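Wanted: people who doubt their home remedies (and people who don't)
Posted 2021-03-25
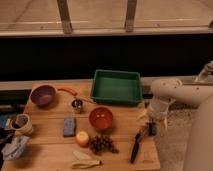
What are you asking people to do?

Keep a plain written record of one home remedy you already use, every time you use it, for 12 weeks. Honey for a cough, vinegar on a sting, a cold spoon under puffy eyes, whatever your family swears by. You write down what was wrong, what you did, and how you felt an hour later and again the next day. We read what you send and try to work out whether the remedy did anything that waiting wouldn't have done.

We are the Flolldale Remedy Survey, a small group with a back office in Sovport and a healthy distrust of anything that "always works." Most colds go away. Most headaches go away. If you drink onion tea on day four of a cold and feel better on day six, the onion gets the credit, and we would like to know how often it has earned it.

Our last round didn't settle much. We got 3,409 entries, and a good share of them said "felt better" and nothing else. Better than what? By when? We also suspect that people skipped the days when the remedy flopped. So the forms are different this time, and they're more annoying to fill in. You'll be asked to make an entry on the days you felt ill and did nothing at all. Those are the ones we want most, and the ones people hate writing.

Who can join

Anyone 16 or older who lives in the Flolldale or Sovport area. If you're under 18 we need a parent's signature. You don't need to believe in your remedy. You don't need to disbelieve in it either, though if you sell it, please don't apply. We had some trouble with that.

We can't take people who would put off seeing a doctor in order to finish their forms. If you're sick enough to wonder whether you should call one, call one and forget about us. We give no medical advice and we won't suggest remedies to you.

What you get

Not a lot. Paper forms and stamped envelopes, or the online version if you can stand it. A gift card for the Akyol grocery store when you finish, and half that amount if you make it to week six. A copy of the results, including the dull ones. Last time 788 people signed up and plenty of them drifted off before the end, so please think about whether you're a form-filling sort of person.

Who is paying

Claltalex, which makes cough drops. You should know that before you apply. They have no say in the questions and they don't see your entries, and that's written into the agreement, which we'll mail to anyone who asks. You may still raise an eyebrow. We did.

How to apply

Send a letter or a note to the Sovport office with your name, your age, the remedy you'd record, and a sentence or two on why you think it works, or why you think it doesn't. "My grandmother said so" is a fine reason. Please pick only one remedy. People who pick five end up taking them all on the same night, and then we can't tell anything from it.

Record keeping starts in September. If you're chosen, your forms will be mailed before then. Please don't start early.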